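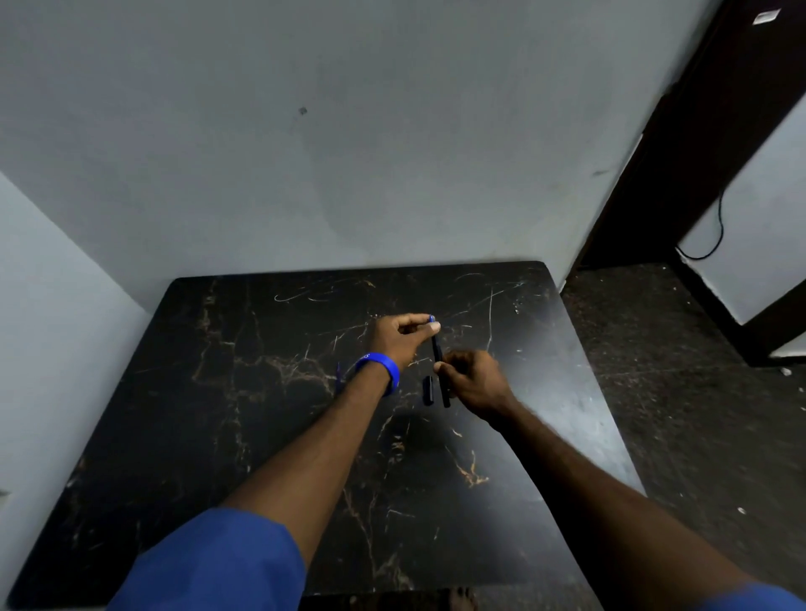
4. Applying the Tabletop Film

Read this section through before you peel any backing. Zirnex film can be lifted and laid again during the first few minutes. After that it will stretch if you pull it.

You will need: the film, the felt squeegee from the kit, a sharp craft knife, a spray bottle, dish soap and a lint-free cloth.

4.1 Preparing the top

1. Wash the top with warm water and a little dish soap. Rinse and let it dry fully.
2. Fill any chips or deep gouges. Sand the filler flush with 400 grit paper.
3. Wipe away the dust with a damp cloth.

Note: Fine scratches will not show through the film. Raised edges and crumbs will.

4.2 Laying the film

1. Cut the film 2 inches larger than the top on every side.
2. Mix 500 ml of water with two drops of dish soap and mist the top lightly.
3. Fold back a hand's width of backing along one short edge. Line up the pattern and press that edge down.
4. Pull the backing away slowly with one hand and work the squeegee from the center outward with the other.
5. Prick any bubble that will not move and press it flat.

Caution: Do not use a hair dryer on the flat surface. Use low heat at the corners only.

4.3 Trimming

1. Wait one hour.
2. Wrap the overhang under the edge and trim it from below with a new blade.

Caution: Cut away from your body and keep your free hand behind the blade.

Leave the table unused overnight. Hot pans need a trivet at all times. For care and cleaning, go to Section 5.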